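Household Skills, Unit 4: Cups, Plates and the Dishwasher
Notes by Theda Baumgart

Okay, so last time we did cutlery and I talked way too long about forks. This handout is shorter, I promise! Have a look through it before the practical, and bring a cup from home if you have a favorite (nothing precious, please).

1. Look at the cup first

Pick it up and turn it on its side before you decide anything. I'm looking for scuffs, specks and any drawing on the outside. A gray cup with thin dark outlines, a heart shape or a cartoon animal say, gets checked all the way round. If I don't know how the drawing was put on, I wash it by hand. Maybe I'm fussy, but I lost a very nice mug that way in July and I'm still cross about it.

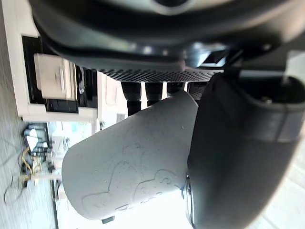
2. Loading

Pull the rack right out before you start. Miroslava loads with it halfway in and she always ends up chipping something on the tines. Plates stand between the tines on the bottom, all facing the same way. Mugs go on the upper rack, open end down, tilted a bit if you can manage it, so water doesn't sit in that little dip on the base. I hold a mug by its side near the handle and turn it over at the last moment, with my other hand free to steady the rack. 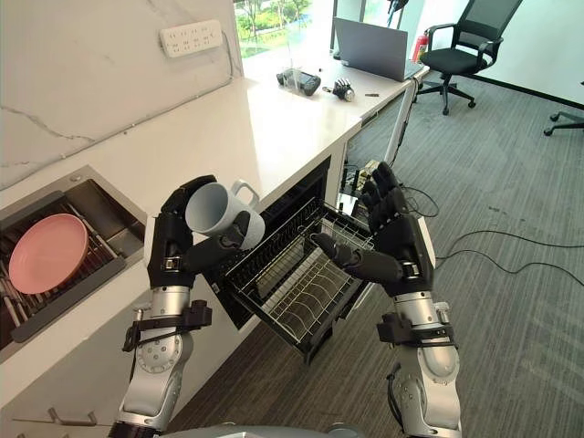
Handles are the thing people argue about in this class. I point them all one way, Keegan swears by alternating them, and we both get clean mugs, so do whatever fits your rack.

3. The drying rack

Anything washed by hand goes here, and a plate can lean as long as it isn't touching its neighbor. Keep cords and chargers well back from the sink!

For the practical: read pages 5 to 17 of the course book and write down how you load at home.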